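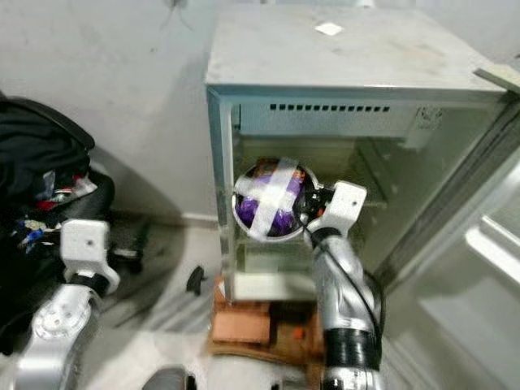 El armarito gris con la puerta abierta y la pieza redonda, con su cinta en cruz, en el compartimento de arriba.

Cómo guardo las cosas redondas para que no rueden

Llevo años peleándome con latas, ovillos y todo lo que tenga forma de bola, y al final le he cogido el truco con un armario pequeño y cinta transparente. ¡Es facilísimo!

Lo que uso: un armario bajo con balda, cinta transparente, tijeras y un trapo.

1. Vacía el armario y pasa el trapo por dentro. Yo repaso también la parte de arriba, que enseguida se llena de marcas (las mías ya no salen del todo).

2. Corta 2 tiras de cinta, un poco más largas que el ancho de la pieza. Si mide 12 cm, córtalas con margen.

3. Pega la primera de borde a borde y la segunda cruzada encima, formando una X. Si se arruga en el centro no pasa nada – a mí se me arruga siempre.

4. Dobla una puntita de cada tira. En noviembre me olvidé de hacerlo y estuve un buen rato rascando con la uña.

5. Abre la puerta hasta el fondo y mete la pieza en el compartimento de arriba. Lo plano y lo pesado, mejor en el de abajo.

6. Cierra despacio. Si notas que algo se ha movido, abre y pon un paño doblado delante.

Para el cartón sin barnizar prefiero una goma ancha, porque la cinta se lleva el color al despegarla.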